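자동화 장비 도입 3차 회의록

일시: 9월, 월요일 오후 2시
장소: 2층 회의실
참석: 생산기술, 구매, 품질, 재무, 작업장 대표
안건: 그리퍼 핑거 추가 구매, 2호 셀 예산, 설치 일정, 소모품 관리

1. 지난 회의 확인
2차 회의록은 수정 없이 승인함. 당시 보류했던 Fludville 2호 셀 건은 오늘 안건 2번에서 다룸. 구매팀이 Kosivard와 Janssen 두 곳에서 견적을 받아 왔고, 두 곳 모두 기한 안에 답을 주어 바로 비교할 수 있었음. 구매팀에 박수!

2. 2호 셀 예산
생산기술팀이 1호 셀 운영 현황을 보고함. 작은 부품을 집어 옮기는 작업을 여기까지 끌고 온 것만으로도 다들 고무된 분위기였고, 작업장 쪽에서 먼저 "한 대 더 있으면 좋겠다"는 말이 나온 점이 특히 반가웠음. 처음 회의 때의 걱정스러운 표정들을 생각하면 큰 변화임.

견적은 부가세 별도, 만 원 단위로 비교함.
Kosivard: 그리퍼 본체와 핑거 세트 포함 1000만 원, 납기 7주
Janssen: 본체만 포함, 핑거 별도 133만 원, 납기는 주문 확정 후 통보

재무팀은 본체 가격만 놓고 보면 Janssen 쪽이 유리하지만 핑거와 배선 작업비를 더하면 차이가 거의 없어진다고 설명함. 품질팀은 1호 셀과 같은 핑거를 쓸 수 있는지가 가격보다 중요하다는 의견. 같은 규격이면 예비품을 한 서랍에서 같이 쓸 수 있고 교체 절차서도 새로 쓸 필요가 없음. 이 부분은 Kosivard에 도면을 요청해 확인하기로 함.
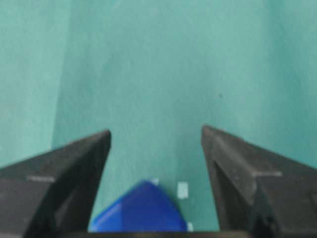
핑거 형상을 두고 논의가 길어졌음. 끝이 좁은 형은 작은 물건에 접근하기 좋고, 넓은 형은 잡는 면적이 커서 무른 물건에 유리하다는 것이 생산기술팀 설명. 작업장 대표는 두 가지를 다 써 보고 싶다고 했고, 참석자 대부분이 동의함(사실 다들 직접 만져 보고 싶은 눈치였음). 좁은 형을 기본으로 사고 넓은 형은 한 쌍만 시험용으로 신청함. 시험용 핑거 비용은 2호 셀 예산에 넣지 않고 공구비에서 처리.

3. 소모품과 예비품
올해 소모품 예산 가운데 90만 원이 남아 있음. 사용처로 다음을 승인함.
작업대용 천 여벌
위치 표시용 테이프
핑거 체결 나사와 전용 렌치
시험용 부품 보관함

작업대용 천은 색을 통일하자는 제안이 있었음. 셀마다 바탕색이 다르면 카메라 설정을 따로 관리해야 하니 가능하면 한 가지로 맞추자는 취지. 구매팀이 같은 색으로 한 롤을 살 수 있는지 알아보기로 함. 색 견본은 1호 셀에서 조금 잘라 구매팀에 전달.

핑거 점검 주기도 정함. 앞으로 매주 월요일 작업 시작 전에 표면 상태와 나사 조임을 확인하고 점검표에 기록함. 점검표 양식은 품질팀이 만든 초안을 그대로 쓰되, 교체 여부 칸을 추가함.

4. 소프트웨어
Ovora 작업 관리 프로그램의 사용권 추가 건. 현재 계약으로 셀 두 대까지 연결할 수 있는지 계약서 문구가 분명하지 않음. 추가 구매가 필요하면 다음 분기 예산으로 신청. 작업장에서는 화면 글자가 작다는 의견도 있었는데, 설정에서 바꿀 수 있는지 함께 문의하기로 함.

5. 설치 일정과 교육
2호 셀 자리는 포장대 옆으로 잠정 결정. 전원은 기존 분전반에서 끌어올 수 있으나 에어 배관은 별도 공사가 필요함. 공사 견적이 아직 없어 총예산은 확정하지 못했음. 통로 폭을 먼저 재고 바닥에 표시해 두기로 함.
교육은 납품 전에 1호 셀에서 시작함. 희망자가 예상보다 많아 두 조로 나누기로 했고, 오전조와 오후조 명단은 작업장 대표가 정리.

결정 사항
가. 2호 셀 도입은 원칙적으로 승인, 업체 선정은 도면 확인 후 진행
나. 좁은 형 핑거를 기본 규격으로 하고 넓은 형 한 쌍 시험
다. 소모품 잔여 예산 집행 승인
라. 주간 핑거 점검 시행

후속 조치
구매: Kosivard 도면 요청, Janssen 납기 재확인, 천 구매처 조사
생산기술: 에어 배관 공사 견적, Ovora 문의
품질: 점검표 수정본 배포
재무: 배관 공사비를 포함한 총예산표 작성
작업장: 교육 명단 제출, 통로 폭 측정

기타
1호 셀을 견학하고 싶다는 요청이 다른 부서에서도 들어오고 있음. 얼마든지 환영하되 작업 시간을 피해 점심시간 직후로 안내하기로 함.

오후 3시 30분 폐회. 다음 회의는 도면이 도착하는 대로 구매팀이 일정을 공지함.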